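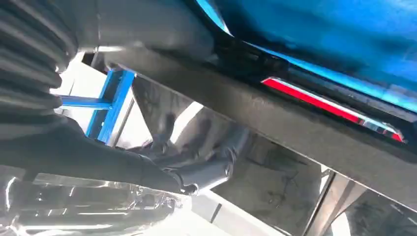
Delia Marchetti
Second-year student, Urban Studies

What Fletthorpe Hears: A Sound Diary Project on Quispe Street

Why I picked this subject

I grew up in a house beside a freight line, and I slept through every train until the day the line closed, when I started waking up at three in the morning for no reason I could name. My mother had the same trouble. For weeks the two of us would meet in the kitchen, both a bit cross, both listening for something that had stopped coming. I have wanted to write about that ever since, and when our methods course asked for a neighborhood study I knew before the end of the class what mine would be.

The subject, put plainly, is what people hear at home and what they make of it. Towns measure sound in decibels, and that is a fair thing to do, but a number on a meter does not tell you whether the person upstairs minds. Plenty of people put up with a loud sound for years quite happily and then are driven half mad by a quiet one. I wanted to find out which sounds people on one ordinary street would bother to write down if somebody handed them a notebook and asked nicely.

The street

Quispe Street runs downhill from the old Skalell works to the river, and it has a little of everything. The top end is brick row houses, the middle is shops with apartments over them, and the bottom is newer buildings with balconies that face the water. Cars use it to avoid the lights on the main road. The 2 bus climbs it all day and has to change gear by the pharmacy, where the slope gets steep. There are two repair garages, a school, a bakery that starts work long before light, and a church with a bell that was silent for a good while and is now ringing again.

The Skalell works made pump housings, and older residents told me the whole hill used to shake gently when the presses were going. One woman said she could set a cup of tea on the windowsill and watch rings form in it. The building is storage units now and makes no sound at all except for the roll-up doors. I mention this at some length for a reason that will come up again further down, when I get to the question of who complains.

How the diaries worked

I put notebooks through 90 doors in September. Each had a page of instructions pasted inside the cover, and I kept these as short as I could bear to, which for me took several drafts. People were asked to write down any sound from outside their own home that they noticed, the time of day, what they thought it was, and one word for how it made them feel. They could choose their own word. My instructor suggested a scale from one to five and I can see the sense in that, but I was so curious about the words that I held out, and I am glad I did, even though they made the sorting much slower.

I told people to write when they felt like it and skip when they didn't. A diary that feels like homework gets filled in all at once the night before it is due (I speak as someone with experience). At the end I walked the street and collected the notebooks from a box in the bakery, and I also sat down for a proper talk with anybody who offered. I had expected those talks to be short. They were not! I drank a great deal of coffee on Quispe Street and was sent home with a jar of pickled peppers.

Some notebooks never came back, and a few came back blank, one of them with a very kind apology on the first page. The ones that were filled in gave me 820 entries all together.

What people wrote down

Of the 820 entries, 508 were about traffic of one kind or another. I had guessed that traffic would come first, but I had not guessed how much variety would be hiding inside that one word. People did not write "cars." They wrote "the van with the squeal," "motorcycle, same one," "delivery truck backing up again," "bus at the pharmacy," "somebody's bass," "brakes." A man near the top of the hill wrote "loose exhaust, going down" and then, on the following page, "loose exhaust, coming back up," and I must admit I grew fond of that car without ever meeting it.

The bus had the widest spread of feeling words of anything in the project. Near the pharmacy, where it changes gear, people called it "tiring," "rude," and "enough." Farther down, where it only rolls past, it was "company," "normal," and in one notebook "my clock." The writer of that last one told me she starts her potatoes when she hears the early evening bus and has never owned a kitchen timer. It is the same vehicle doing the same job, and the distance between "rude" and "my clock" is a short walk downhill.

After traffic came a long and scattered group: school recess, the bakery's delivery door, gulls, rain in a broken gutter, arguments, a trumpet. The trumpet is being learned by someone, and it appears in several notebooks with words that grow more generous as the pages go on. It begins as "oh no" in one diary and ends as "getting there."

There was also a hum. It turned up only in the newer buildings by the river, mostly late in the evening, and people were unsure how to describe it. Several thought it came from the Climano units on the roof, which heat and cool all the apartments. Others thought it was the pumping station across the water. I stood in one of the living rooms with the lights off, at the tenant's invitation, and heard something very low that I could not have pointed to. I can't say what it was. The feeling words for the hum were the unhappiest in the whole project, and they came from people who described themselves as easygoing.

Known sounds and unknown sounds

Reading the notebooks over and over, I started to think that loudness explained less than I had supposed. What seemed to matter more was whether the writer knew the source and whether they had any feeling toward the person behind it. The bakery door slams while most of the street is asleep, and almost everyone who mentioned it was forgiving, often with a comment about the rye bread. The garages use air tools that you can hear from the school gate, and the people living closest were surprisingly gentle about it. One wrote "noisy but he fixed my muffler." Another simply wrote "work," and when I asked her later whether that was a complaint she looked at me as though I had missed something obvious. Her father had been at Skalell for most of his life. To her, a street with tools going was a street that was all right.

Newer residents were more likely to use words like "invasive" or "unfair," and I want to be careful here. It would be easy to turn this into a story where the old-timers are patient and the newcomers are fussy, and I don't think that's what I have. The newer buildings have large windows, thinner inside walls and bedrooms on the street side. The row houses have theirs at the back, over the yards. If you moved the people around, I suspect a good many of the feeling words would move with them.

Things I would do differently

The box in the bakery was a mistake in one respect, because it meant that people who never go there had to make a special trip. I should have offered to collect from the door. The notebooks were also in English only, and I know of at least one household where the grandmother is home all day and hears everything, and she could have told me more than the rest of her family put together.

I also wish I had asked about silence. A few people wrote it down anyway, without being asked. "Nothing, nice." "Nothing, strange." There is an entry from very early one morning that says "no bus, is it a holiday?" and it sent me straight back to my mother's kitchen and the trains. A second round of diaries with a line or two about missing sounds would be worth doing, and I would gladly do it.

My sorting had its weak spots as well. I put each entry in one group only, so "truck, then dog, then man shouting at dog" went in as traffic, and you could fairly argue for either of the others. I sorted everything twice, some days apart, and settled the differences by going back to the person's other pages to see how they usually wrote. That helped, but a second reader would have helped more.

What the street asked for

At the end of each talk I asked whether there was anything the person would change. I had braced myself for calls to close the road. A few people did want that, and they made their case well. The most common request was much smaller: they wanted the bus to stop above the pharmacy instead of below it, so that it would take the slope in one go. I have no idea whether that is possible, and I don't know enough about buses to recommend it. I have passed it along with the diary pages that mention it, with the writers' permission.

The next most common was to be told what the hum is. People did not even ask for it to be stopped, at least not right away. They wanted somebody to come up, listen with them, and give it a name.

The notebooks have gone back to everyone who wanted theirs, which was nearly everyone. The man with the loose exhaust entries asked for a fresh one, and I had a spare, so he is still writing.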